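Grelham Evening Program
Household Systems, Session 3: The Divided Tray
Handout, to be read before you come back with your drawer

By now you have emptied one desk drawer onto a towel, as asked, and have met the contents. The practice drawer we keep for this course gave up 63 objects, and only two of them had any business being in a desk. Yours will be worse. Bring the results anyway.

This session covers the open tray with fixed partitions. It is the oldest fix for small stuff and the one people most often get wrong, usually by buying the tray first and then going around the house looking for things to put in it.

Terms you will need

Compartment: a space with one kind of thing in it. A space with two kinds of thing in it is a drawer again, only smaller.

Resident: an object that lives in the tray.

Visitor: an object that is on the desk this week. Chargers, mugs and library books are visitors, however long they stay.

Where the tray goes

Put it on the desktop, within reach of where you sit. A tray on a high shelf gets used twice. The laptop will want the middle of the desk, and the laptop usually wins, so plan the rest of the surface around it and decide early which way the cables run.

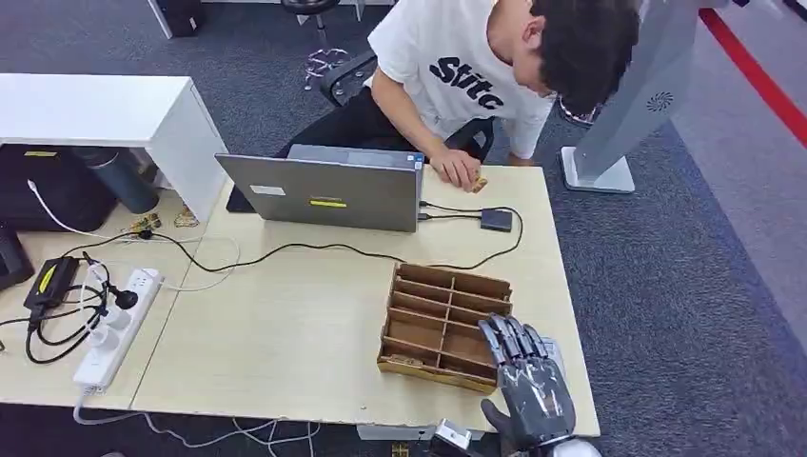 Fig. 1. Open wooden tray sharing a desk with a laptop and its cables.

Note the compartments. A grid of small rectangles suits clips, keys, screws and loose hardware. It does not suit scissors, and no amount of angling will change this. The Lozano method (see reading list) has you sort by size first and by use second. The Ristik method reverses the order. Students have argued about this for entire evenings, and both camps still own a compartment full of dead batteries.

Leave some spaces empty. It feels wasteful for a day or so, and then the mail comes.

Homework

Sort your towel pile into residents and visitors. Label nothing yet. Those of you who have already bought the 200-pack of labels from Flimport may keep it in the bag until March.

Measure the inside of your largest compartment and write it down somewhere other than your hand.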